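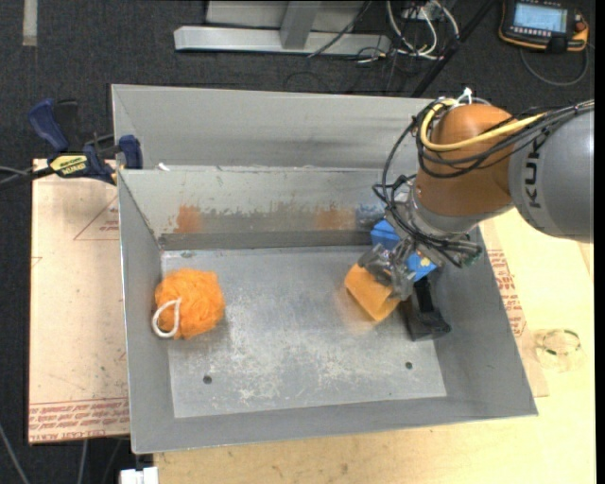

Saturday, bin notes

Really pleased with the grey bin now. Came in before lunch to look at the surface properly with a torch, and it has aged far better than I expected for bare-looking sheet metal. The floor is covered in whitish scratches, worst through the middle and towards the front, but I ran a fingernail over them and they're shallow. Nothing catches. I'd leave it alone.

The sloping walls were a great decision! Things slide down to the flat bit instead of perching halfway, even the orange fuzzy ball, which is the grippiest thing we own. It likes the left wall, cord loop and all. Keep it in the set – it behaves like nothing else in there.

Back wall

Orange smears and a bluish patch. The pale peeling areas above the dark band bother me more than the colour. Tried a damp cloth on the orange, no change. Skastwood sell a mild paste cleaner, will try that on a corner first. Do NOT use the scouring pads from the Wouters box, they'd take the lot off.

Floor holes

Both front holes clear, poked through with a bit of wire. I'd still like to cap them before we start on the small parts for Girka. Washers would be gone in a minute.

Tally

582 drops logged on this liner-free floor so far, target is 3,000 before we decide on a coating. Next block of 200 on the current mix, then swap 2 of the hard pieces for soft ones. I'm properly curious whether the scratches spread outwards or just get denser where they are.

To do: sweep the rim, ask Skullau for a price on a spare floor plate, find the good torch batteries.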